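Palamarchuk Community Kitchen opens its winter soup nights this Friday

I've been waiting all year to send this one out! Our soup nights are back for February, the big pots are scrubbed, and we have 279 seats a night at the Lernis Street hall. Last winter we served 2000 bowls (the lentil went first every single time), so come early if you're picky.

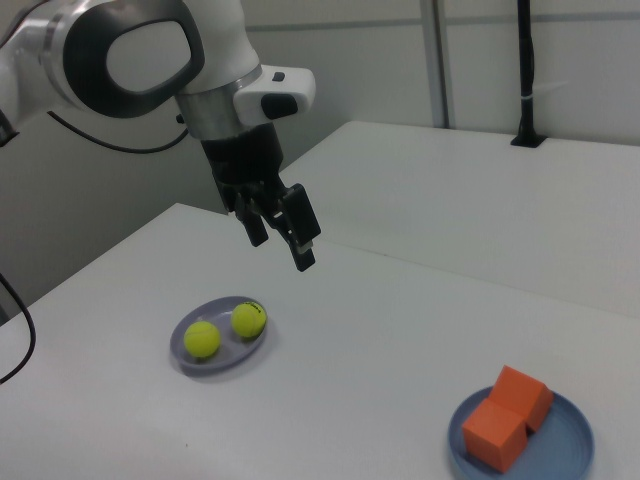
Rocío Cantero wants everyone to know the borscht is staying on the menu, and that she will be bringing her own spoon again.

Doors open at 6 p.m. Soup is free, bread is free, and pie is whatever you feel like paying — last season the pie jar brought in $926, and all of it went toward the new stove. Bring a friend, bring your kids, bring a container for leftovers.
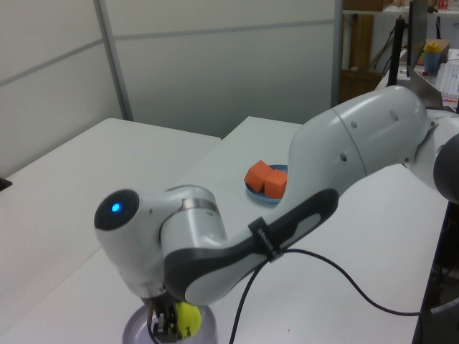

An open round tin on a white tabletop.

Press questions: Fedir Vakulenko, Palamarchuk Community Kitchen, extension 1245.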